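Chapter 4
Making the Bed

Aims of this chapter
By the end of it you should be able to fit a bottom sheet, explain why it has come off again, and judge how much smoothness a bed needs.

The fitted sheet is the first thing most students of housekeeping meet and the last they come to like. Manee Nilsuwan, whose notes for trainees at the Siredwood guest house form the backbone of this chapter, gave it 10 pages and the heading "Patience". Folding it gets a chapter to itself (Chapter 9), for which you may wish to be well rested.

We begin with creases. A sheet pulled over a mattress will show long, shallow ripples across the middle, often running much the same way, and shorter, more tangled ones where the cloth has been tugged or pressed. Plain grey cotton is an honest teacher in this respect. Patterned sheets flatter everyone.
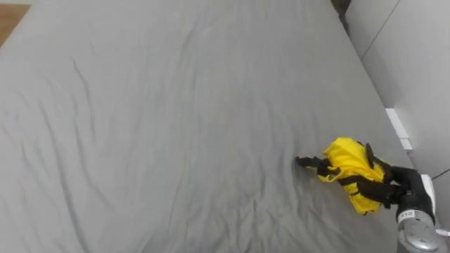 4.1 Corners before middles

Beginners smooth the middle first. It is the part they can reach, and it looks like progress. Then they pull the last corner down and every wrinkle comes back, with friends.

Work in this order. Hook one corner at the head, then the corner diagonally opposite at the foot. Fit the other two. Lift each corner of the mattress as you go, and tuck the hem well under. Only then run a flat hand from the centre out to the sides.

A bed pushed against a wall makes all this harder. Pull it out a little if the floor allows; if it doesn't, do the wall side first, while your temper is good.

4.2 The side that hangs

Cloth that drapes over the side in soft folds still has to be tucked in, and this is where backs suffer. Bend at the knees, keep your feet flat with one slightly ahead of the other, and get close to the bed before you reach down.

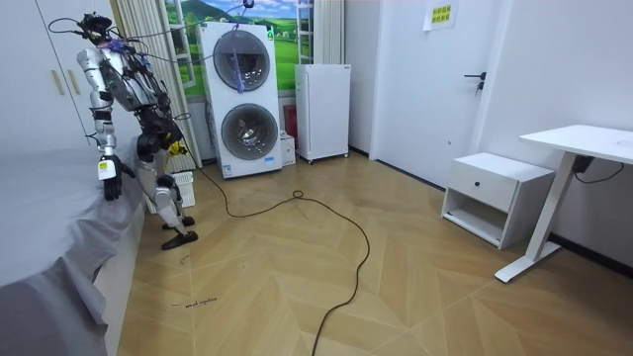 Should I iron a fitted sheet?
Most households never do, and sleep perfectly well. Take it out of the dryer promptly, put it on the bed while it is still warm, and let the mattress do the stretching.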